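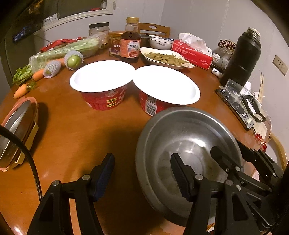 4.2 Self-reported meal times and the problem of the shared table

Much of the recent writing on household eating takes it as settled that families who eat together eat better. We are less sure. The claim rests mostly on surveys in which one adult answers for everyone in the home, and the question is usually some version of "How many nights last week did your family have dinner together?" The word "together" is left for the respondent to define, and so is "dinner."

The Mandby survey, which supplies the larger of our two samples, has this weakness in full. Of the 75 households that returned a form, 57 said they ate together on most nights. Taken alone, that figure would put Mandby well ahead of what we would expect from a town with so many people on shift work. When the same households were asked to keep a written log for a week in October, only 41 recorded a shared meal on four or more evenings. The two figures are not measuring the same week, and some drop is to be expected once people have to write things down. Still, a gap of this size should worry anyone who plans to use the first number without the second.

Three readings are possible. The first is that people overstate a habit they think well of. This is the usual explanation and it may be right, but it is often offered without any test, and we have none to add. The second is that the log was a burden and that some meals went unrecorded. The third, which we find more interesting, is that respondents count as a shared meal any evening on which the food was put out once, even if people came to it at different times. Several logs from Mandby had notes in the margin to this effect. One read, "All ate, not all at the same time." We coded that evening as not shared. A different coder might have done the opposite, and would have had a fair case.

The Adberg sample does not settle the matter. It is smaller, it was drawn from a single apartment block, and the log was shortened after complaints about its length. Earlier work on Adberg has treated its results as support for the shared-meal claim - a reading we cannot follow, given that the form never asked who was present. It asked what was cooked. A large pot of stew tells us that someone planned to feed several people. It does not tell us that they sat down.

Figure 4 plots survey answers against log entries for the Mandby households. The points lie mostly below the diagonal, as the totals above would suggest, but the scatter is wide and a few households fall above it. We have resisted fitting a line. With a sample this small, a line would give the reader more confidence than we have ourselves.

None of this shows that eating together does no good. It shows that the measure in common use cannot tell a shared meal from a shared pot, and that the benefits claimed for one may belong to the other, or to neither - income and working hours were recorded too loosely in both towns to be ruled out.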